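Ponley Short-Stay Apartments – Bathroom Vanity Check, Unit 2
Date: 30 January 2025
Checked by: Denise Clegg
Copy to: Volker Haberkorn, Malte Ehlers 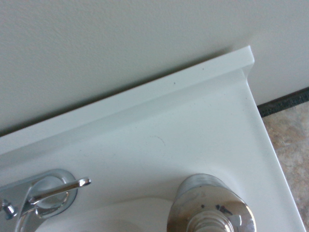
Vanity top, back ledge and faucet handle, wall side.

Marks used: OK / WATCH / FAIL / NOT CHECKED. Please stop writing "fine" in the comments box. I can't do anything with "fine."

1. Backsplash seam to wall
WATCH. A thin gray line runs along the seam. Bernd has this down as shadow on the last sheet and he may be right. I would like somebody to run a fingernail along it before we agree on that. If it's a gap, it gets caulk. If it's a shadow, write down who checked.

2. Backsplash face and top edge
WATCH. Two tiny dark specks, one near the middle of the face, one a bit farther right on the upper edge. Could be dirt, could be pinholes in the finish. Wipe with a damp cloth and mild soap first. No bleach until we know.

3. Countertop surface
WATCH. Faint curved mark in the middle of the counter. It may be a scuff and it may be a hair, and I am not signing off a hair as surface damage. The Midaven cleaning sheet says this counter was wiped down. I'd like to know with what. If the mark stays after wiping, try a fingernail across it and note whether it catches.

4. Countertop slope and drainage
OK for slope toward the basin by eye. Ehlers wants a level put on it. He is welcome to bring one.

5. Side edge and back corner
OK on looks, no damage noted. Feel along the edge for sharp spots at turnover, the way we are supposed to and mostly don't. Corner of the back ledge is squared off, so feel that too.

6. Faucet handle, fixing
NOT CHECKED. Chrome looks good and the base sits flat on the counter, and a loose handle can look exactly the same. Last April one was passed on looks in Unit 3 and came off in a guest's hand. Grip the lever, try to rock the base, write down what it does.

7. Faucet handle, operation
NOT CHECKED. Full travel both ways, shuts off without dripping, hot and cold the right way around. The previous sheet has a tick here with no initials. I don't count that.

8. Wall behind vanity
OK. Light textured paint, no marks on the part above the ledge. Helmut asked if there should be an outlet on this stretch. There isn't one on it and I have no drawing that shows one. Any outlet near the basin gets its own line and a GFCI test.

9. Floor beside vanity
NOT CHECKED for slip or soft spots. Press with your foot along the side of the cabinet and down by the wall.

10. Under-sink shutoffs and trap
NOT CHECKED. Dry paper towel around each joint with the water running, then look at the towel. The Schmieder report calls this area "satisfactory throughout" and lists no test, so I am treating it as not done.

Result: NOT PASSED. Three WATCH items and four that still need hands on them.

To do before the next guest:
Items 1, 2, 3 – Bernd
Items 6, 7, 10 – Malte, same visit, bring towels
Item 9 – whoever gets there first, with initials

Comments

Bernd Böttcher: It's a shadow. I'll do the fingernail.

Helmut Voß: Parnby quoted us 600 to replace the top. For two specks and a mark that might wipe off?

D.C.: Nobody is replacing anything until it has been wiped. I also don't see what the quote includes – it doesn't mention taking the old one out or refitting the faucet. Ask them.

V. Haberkorn: Agreed, hold the quote. Send me the new sheet when 6 and 7 are filled in.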